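When the grip force alarm stopped working on the test bench at Solumden, it took the crew a while to notice. The arm kept running as if all was well.

"It failed quiet," says Noemí Xolalpa, who runs the bench. "A loud fault I can live with."

The limit was set at 100. A settings file left over from December had it at 300, and an update on 24th June loaded the old file. Xolalpa found the mismatch after a bottle came out of a run with a dent in its side – she stopped the arm by hand and pulled the logs.

"I had reached in there that same morning," she says. "That bothered me more than the bottle."

The bench work is plain: cups, bottles, a kitchen scale. 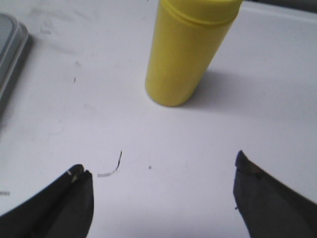
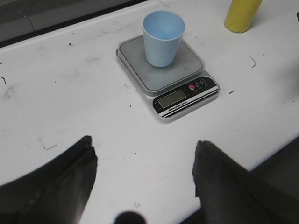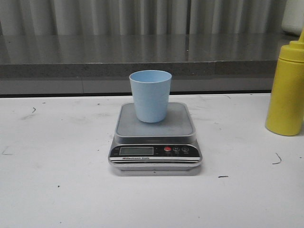
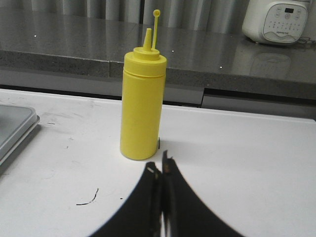
Xolalpa now reads the limit back from the controller before each run and writes it down on paper. Reaching in with the power on is banned. She has asked Herkix, which supplies the software, to make the arm refuse any file older than the last one it used.

"They said they'd look at it," she says. "I'm still waiting."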